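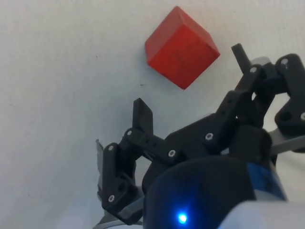 4. Side-by-side grip test (Vovinen linkage gripper vs. Istton parallel gripper)

Do section 3 first. If the wrist camera isn't talking to the controller yet, none of this works.

You need:
- red wooden cube (old one is fine, worn paint is fine)
- plain white work surface, matte, no glare
- hex keys
- the log sheet, printed or on the laptop
- both grippers, Vovinen goes on first

4.1 Mounting and check

1. Power off at the Tunstall controller. Wait for the fan to stop.
2. Bolt the gripper to the wrist. Snug, not gorilla tight. The linkage parts are printed and they crack at the holes.
3. Go over every socket-head screw on the fingers with the hex key. Quarter turn at most. If one keeps turning, the hole is stripped, swap the link.
4. Route the cable so it has slack at full wrist rotation. Turn the wrist by hand both ways before you trust it.
5. Power on. Wait for the blue LED. Steady = ready. Blinking = no link to controller, go back to 3.2.

CAUTION: Fingers home themselves at power-on. Full travel, no warning beep. Hands out.

4.2 Camera view

6. Open the wrist view. Gripper is going to fill a lot of it, bottom and right side mostly. Leave it. Do not tilt the camera to get a "cleaner" picture, the offset gets lost and you redo all of section 3.
7. Send OPEN. Both fingertips should be in view, spread wide, with white surface past them.
8. Lock exposure by hand. Auto exposure hunts on a white table and the red goes orange.

Note: small specks and smudges on the surface don't bother the color finder. Shiny tape does. Wipe the table anyway between grippers.

4.3 Running the test

9. Put the cube down beyond the fingertips, turned at an angle. Don't square it up to the jaws. A squared up cube flatters the Istton and tells you nothing about the Vovinen.
10. Set speed to 60, force to 80. (Both are percent. The Rurnholm software shows no units, yes we asked.)
11. Press APPROACH. Arm lines up and stops short. Check the view. Cube should sit over the gap between the tips. A bit off to one side is OK.
12. If it's way off, STOP, jog the wrist, press APPROACH again. Log it as a re-aim.
13. Press CLOSE, then LIFT. Hold for 3 seconds.
14. Press RETURN. Move the cube to a new spot, new angle. Go again.
15. 100 lifts per gripper. Save the log every so often, the software does not autosave.

CAUTION: Keep force at 80 or under with the printed fingers. At 100 the link arm flexes and the tips cross.

4.4 What to write down

- lift ok / slip / miss
- re-aim yes or no
- did the cube twist as the jaws closed (the Vovinen tips aren't a matched pair, one is a flat plate and the other a narrow prong, so look for this)
- any screw that backed out, and which finger

Don't fix slips mid run. Log it and keep going. Changing the pads halfway through means the whole set gets tossed, which is what happend in May.

4.5 Swapping over

16. RETURN, then OPEN, then power off. In that order.
17. Fit the Istton. It's longer than the Vovinen so load the tool file ISTTON before any APPROACH. Wrong tool file = fingertips into the table.
18. Repeat 4.1 thru 4.4. Same cube, same table, same lights, same speed and force.

Note: if the cube picks up a chip or a dent during the first set, keep using it. A fresh cube has slicker paint and the two sets wont compare.

4.6 Quick fixes

Tips don't meet: one link is on backwards. Compare the bracket ends, left and right.
Cube not found: exposure unlocked itself, redo step 8.
Closes but no lift: arm is in jog mode. Press MODE twice.
Clicking on close: loose screw low on a bracket. Power off first, then tighten.

Logs go to Ruth Staniforth, one file per gripper, gripper name in the file name.

Section last changed 7 Jul 2024. Section 5 covers the controller swap.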